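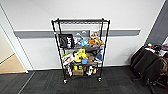
Plush toys, bags and small boxes on a wire cart.

Wedon drops monthly bulk pickup, goes to call-ahead in September

If you've been meaning to drag that old dresser to the curb, get moving. The town of Wedon is ending its monthly bulk pickup after the August round and going to a call-ahead system in September, and I sat through the whole meeting so you didn't have to (it ran until 10 p.m., and the coffee was gone by eight).

Under the new setup you call or fill out the form on the town site, say what you've got, and get a pickup window. Every household gets three free pickups a year. After that it's $10 a trip, which the town says covers the fuel and not much else. The truck will still come from Preler Hauling, same as now, so don't expect new faces or a new hour – they start early and they'll keep starting early.

The reason is money and mess, mostly. The current truck drives all 62 streets every month whether there's anything out or not. On my street there usually isn't, and then one month there's a couch, two mattresses and a busted grill all on the same corner and it sits there through two rainstorms. The town got 181 complaints about piles left at the curb last year. I'll admit one of them was mine.

People at the meeting were split. A couple from over by the Vinon bridge liked the idea a lot, they've been cleaning up other people's stuff for ages. Others were worried about renters, who move out on the last day of the month and aren't going to wait for a window. That's a fair point, and I didn't hear much of an answer to it. The public works office said landlords will be able to book for a whole building, but the form for that isn't ready yet. I asked when. "Before September" was what I got.

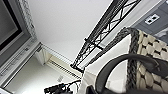
Electronics are the part that changes the most, so read this bit twice. Right now the crew will take pretty much anything with a cord if they're in a good mood, and starting in September they won't take any of it from the curb. You'll have to bring it to the transfer station on Huet Road, where there's a container for it by the scale. A big flat screen with a wide gray border around it, like that one, counts as a single item and goes in the same container as computers and printers. There's no charge for the first one. Old tube TVs are still a headache and you need to call first, please don't just leave one by the gate! Batteries come out of everything before you hand it over, and the station does not lend screwdrivers, I asked about that too.

The station will stay open later one evening a week, until 7 p.m., which is something I've been hoping for since we moved here. Bring something with your address on it. The sticker on the windshield is going away, by the way, so if yours has been peeling for years like mine has you can finally scrape it off.
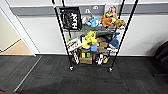
What they'll take and what they won't

Furniture is fine, same with mattresses, but mattresses have to be bagged. The hardware store carries the bags and I'm told they've ordered extra. Rugs should be rolled and tied. Grills are fine with the tank off.

No paint, no tires, no construction debris. A few folks wanted to know if a kitchen cabinet is furniture or debris, and that went on for quite a while. Where it ended up is that a loose cabinet is furniture and a cabinet with a chunk of wall attached is debris.

Toys and small household things aren't bulk and never were, even if you bag up a whole closet of them. Those go in your regular trash if they're worn out. If they're still good, offer them to a neighbor first, or put up a note on the town board and see who bites – I got rid of a whole train set in one afternoon that way.
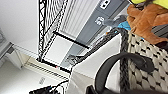

Wedon Weekly – Page 3

The last regular round will follow the usual schedule, east side first and then everybody west of the tracks. Put things out the night before, no earlier. The phone line for booking opens at 8 a.m. on the first business day of September and I'd guess it's going to be busy, so try the form if you can stand it. I tested it at home and it worked on my second try, the first time it didn't like my apartment number.

One more thing that got lost at the end of the meeting. Leaf bags are staying on their own schedule in the fall and don't use up one of your free pickups. Same goes for holiday trees. Snow-damaged fences came up as well and the town is going to get back to us.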